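Jakau Community Kitchen Opens Its Doors to Evening Cooks This September

JAKAU – After a long summer of painting, plumbing and a good deal of borrowed crockery, the Jakau Community Kitchen will open for evening classes this September, and we could not be happier to share the news with our neighbors!

The new program, made possible by a gift from Broritz Foods, offers 20 places each term, with 2 classes a week running until 9 p.m. Beginners are very welcome (so are people who have been making the same soup for decades and would like to try another). The first term covers bread, beans, pickles and simple weeknight suppers, and everyone takes home whatever they cook.

Classes are free for Jakau residents. Aprons and ingredients are provided, though we do ask that you bring your own containers with lids.

Sign-up sheets are at the front desk of the Shimada Street library and at the kitchen itself, next door to the old Drinedix bakery.
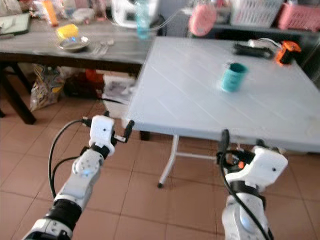 Photo: Jakau Community Kitchen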